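I have got properly back into chess this winter, having not touched a board since school, and I've picked the worst possible bit of it to fall in love with. Openings? Can't be bothered. Fancy attacks with names? I forget them by teatime. What I like is the long scrappy part afterwards, when half the pieces have gone and everyone is down to pawns and a stubborn rook.

Red against blue, and just my sort of position:
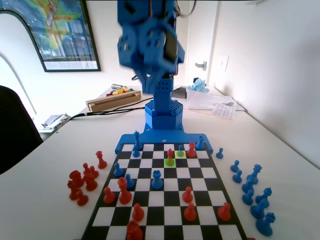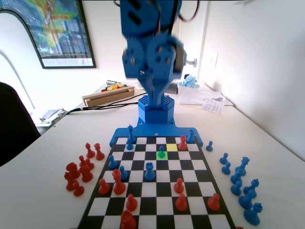 My aunt reckons pawns are only there to get in the way, and that anyone who spends ten minutes thinking about one ought to take up knitting. She has been beating me since July, so I suppose she's allowed an opinion, but I don't agree with her at all! Pawns can't go backwards. Every time you push one you've made a little decision you're stuck with for the rest of the game, and I find that far more nerve-racking than losing a bishop (I lose a lot of bishops).

What helped me most was slowing down when there's a rook about. I used to shove mine up and down the board giving check for no reason, simply because it felt busy. Now I try to find it an open file first and leave it there for a bit. I also bring the king out much sooner than I used to, once the queens are off. With a queen still roaming about I keep him tucked in his corner, thank you very much – I've been mated in the middle of the board too many times to be brave about it.

I do like a coloured set, too. Black and white is all very proper, but red and blue are so much easier to pick out at the end of the day when my eyes have gone, and the squares stay out of the way. My own set is a second-hand one from Hekmont, the games shop near the station, and it came with 2 knights that don't match the others. I've got rather fond of them.

For practice I've been working through a fat book of 1,000 endgame puzzles, and I've managed some 70 so far. I do them at 8 in the morning with toast, which means the rook endings chapter is mostly butter. The king and pawn ones are my favourites, even though I still get the counting wrong and arrive a square too late. I've started setting them up on the real board now instead of squinting at the diagrams, and it's much slower but they stick better. Next up is a chapter on bishops against pawns, and I've already peeked at the first answer and didn't understand it.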